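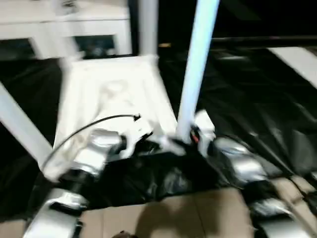 On Monday evening I went with my cousin to see Voleck play against Pellegrini. I follow this team for eight years now and I still become nervous in the parking lot.

The first half was poor. Our midfield gave the ball away too easily, and the coach kept shouting at Lucrezia Dal Bello to stay wide. I don't agree with him. She is a winger on paper, but when she comes inside she always finds a pass. After the break she did it anyway, and in minute 58 she made the goal for our number 14. One to zero, and it stayed like this.

There were maybe more people from Pellegrini than from us, which made me a little sad. The ticket is cheap and the stadium is near the train. 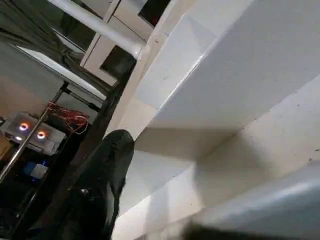
What I expect for December

Three games, two of them away. If Dal Bello signs again, I will be calm. If she leaves, I think we finish in the middle of the table.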